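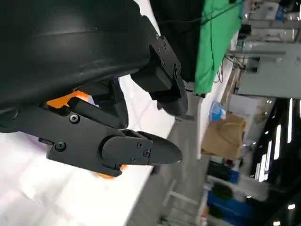
The gripper at Gurkthorpe, over the covered table.

Shazia Malik would like visitors to stop waving at the arm. "It has no opinion of you," she says, and then a man in the second row waves at it.

The open day at Gurkthorpe runs in 16 slots of 10 minutes each, and Malik talks through all of them. She joined in December, when the demonstration still consisted of a slide deck and an apology. Her colleague Ladi Olaniyan drives the arm from a laptop and speaks mainly when something stops.

I ask what people want to know. "Whether it folds laundry," Malik says. "Then what it costs. Then whether it folds laundry for less." The answer to the first is that they are working on cloth, and that cloth is awful. A box stays a box when you pick it up. A sheet becomes some other thing, and the software has to start over.

Olaniyan looks up for this part. "I have 1,280 recorded tries at one corner of one sheet," he says. "I don't do laundry at home anymore. My wife has views on that."

He is fondest of the fingers, which he redesigned twice and can discuss at a length the schedule does not allow. The rounded tips were his idea. The first pair had square edges, and Malik still has the pillowcase.

Would she buy one for her own house? She considers it while the next group shuffles in. "Ask me when it can find the corner," she says. A child in front has already started waving.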